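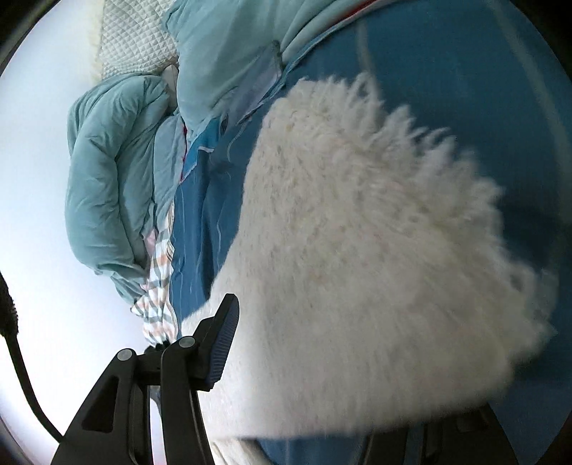
Figure 3. Fisheye view from the hand-held gripper during bedding collection, with the right-hand grip pad against a white shaggy item. Blue sheet beneath; teal quilted comforter at upper left.

4.2 What the bedding episodes contain

The bedding subset of Skindine holds 229 episodes, gathered in October by Ilona Vincze and Hüsnü Ersoy with the hand-held tool described in Section 3. We had planned to report it as a success. It is the largest household subset we have, the operators found the work easy, and the share of episodes rejected by the automatic filter was low. Having watched a good part of it back, we are less sure what these facts are worth.

The first difficulty is one of naming. Each episode carries a short written instruction, such as 'move the blanket to the far side of the bed', entered by the operator before recording starts. In a heap like the one in Figure 3 the instruction does very little to pick out its object. A comforter, a striped cloth, a plaid cloth and loose sheets lie over and under one another, and a model trained on the pair of video and sentence is free to attach the word 'blanket' to any of them. Beril Soylu relabelled a sample without seeing the original instructions. Her choice of noun often differed from the operator's, most of all where quilted and plain covers lay together. We don't regard either labeller as wrong. The words people use for bedding are loose, and we can find no sign that collecting more of the same would tighten them.

The second difficulty is the grasp itself. Earlier papers on hand-held collection, our own Milora report included, tend to treat the moment when the fingers close as the moment when the object is held. For rigid things this is a fair shortcut. For a deep pile it is doubtful. The pad may be buried in fibres and have no hold on the backing, and from the wrist view the two cases look much alike. Our tool records finger width but no force, so the log cannot settle the matter either. Episodes in which the cloth slipped were kept if the operator recovered within 12 seconds, a limit chosen before collection and never tested. We now suspect that it let in a fair number of regrasps which the learner sees as ordinary grasps.

Third, the filter. It scores each episode on tracking quality and drops those in which the pose estimate is lost. Large pale textiles are hard on it: they fill much of the view, offer few corners to follow, and move along with the hand. One might expect such episodes to be thrown out. Most were not, and the reason appears to be that the tracker fell back on its inertial estimate and reported high confidence while doing so. Defne Ateş checked a batch against an outside camera and found drift that the score gave no hint of – enough, in the worst cases, to put the fingertips on the wrong side of a fold. A low rejection rate is therefore weak evidence of clean data, and we withdraw the use we made of it in an earlier draft.

Blur belongs to the same problem. Operators work at the speed of somebody making a bed, and the fabric streaks whenever the wrist turns. The fingers stay sharp since they travel with the lens, and any sharpness measure taken over the whole image is flattered by them. Masking the gripper before scoring lowered the marks of a large part of the subset. Whether blurred episodes harm training is a separate question, and our two runs with and without them disagree.
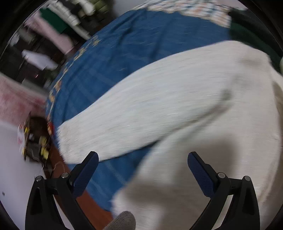
4.3 Variety and its limits

It is often claimed that data gathered in lived-in rooms is varied by default. We made the claim ourselves when proposing the Rengifo collection and would now put it more carefully. Surfaces, patterns and clutter do change between episodes. The motions change much less. Both operators settled early into a pinch, a lift and a sweep towards the body, and repeated it on nearly everything soft. A policy could do well on our held-out split by learning that one habit, and the split, drawn at random from the same operators, would not expose it.

Shahram Ahmadpour has proposed splitting by operator, which we adopt in Section 5. With two operators this is a thin test, and the results there should be read with that in mind.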